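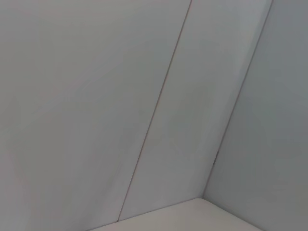

Two grippers, one arm and a very long Tuesday in Gurkham

November 19, 2024

I spent today in the workshop at Umville's Gurkham site, where they've been putting two grippers through the same set of jobs on the same arm, and I came home with a notebook full of scribbles and a strong opinion about shampoo bottles. I'd been promised a quick look round before lunch. I left after dark!

Some background first. Umville packs small orders for other people (soap, stationery, spare parts, that sort of thing) and has been thinking about an arm for the packing bench since the spring. The arm was settled in October. What goes on the end of it wasn't, and that's what all the fuss is about. In one corner is the Policarpio, a two-finger gripper with flat metal jaws and swappable rubber pads. In the other is the Grilleo, which has three soft fingers that puff up with air and curl round whatever they've been told to pick up. They cost nearly the same once you add in the air line for the Grilleo, so the money doesn't decide it.

Laiba Rajput is running the trial and she's been pretty strict. Each gripper gets 200 picks, made up of 25 goes at each of 8 items, and nobody's allowed to touch the settings halfway through a batch. The items came straight off the shelves: a boxed candle, a shampoo bottle, a bag of screws, a paperback, a roll of tape, a mug, a bar of soap in paper and a horrible floppy sachet of bath salts that everyone groaned at when it came out. A pick only counts if the thing gets lifted, carried and put down where it's meant to go. Dropping it in from a height doesn't count, which I thought was a bit harsh until I saw the mug.

The Policarpio went first and finished its batches last week. Laiba let me see the sheet. It got every single candle box and every paperback, and it was quick too, but it struggled with the sachet and it squashed the corners of the soap. You can turn the force down, of course, and they'll try that in the second round, only then the bag of screws starts sliding out. She reckons a softer pad would sort most of it. I asked whether you could change the force for each item and she said yes, easily, provided the arm knows what it's picking up, and off we went into a half-hour conversation about cameras.

I'm glad we did, as the camera turned out to be the bit I found most interesting. They've gone for a small one at the wrist, so it travels with the gripper and looks at things up close. The other choice was a fixed one above the bench. Sheena Farquharson, who writes the control software, was all for the fixed one at the start and has more or less come round. Her grumble with the wrist camera is that its view tips and swings about with the arm, so a wall that's perfectly upright comes out leaning, and the software has to keep working out which way is up. Her other grumble is plain pale surfaces. Give it a smooth light panel with nothing printed on it and it hasn't got much to hold on to, apart from the joins and corners. She's toying with sticking a few printed markers about the place, and Laiba hates the idea (she says they'd peel off in a week and then you'd be cleaning glue off everything). I stayed out of that one.

Today was the Grilleo's turn and I got to watch 6 of its batches. It's lovely to look at! The fingers close with a tiny puff and it handled the soap as if it were an egg. It did well with the sachet too, which got a cheer. The shampoo bottle was another story. The fingers kept curling round the narrow bit under the cap and the bottle would swing like a bell, and on four goes out of the 25 it came down on its side. Sheena changed nothing, as per the rules, but I could see her fingers itching. The paperback was slow as well. The Grilleo doesn't really do flat things, and it had to nudge the book to get under the edge.

Swapping between the two takes longer than I'd have guessed, by the way. There are four bolts and a cable for the Policarpio, and the same four bolts plus an air hose for the Grilleo, and after each swap the arm has to be told how long its new hand is. The first time they did it, Sheena forgot that last step and the arm stopped well short of the bench and closed very carefully on thin air. They've got a checklist now, taped to the controller.

So which would I pick? I went in sure I'd like the soft one and I still do, but if most of my orders were boxes I'd have the Policarpio and never look back. Laiba wouldn't be drawn. She wants the last two Grilleo batches done first, the tape and the mug, and after that both grippers go round again with the settings open, so Sheena can finally have a fiddle.

I've asked to come back for the second round, and I'm bringing my own shampoo, a squat one with a flip lid, to see if the Grilleo gets on any better with that.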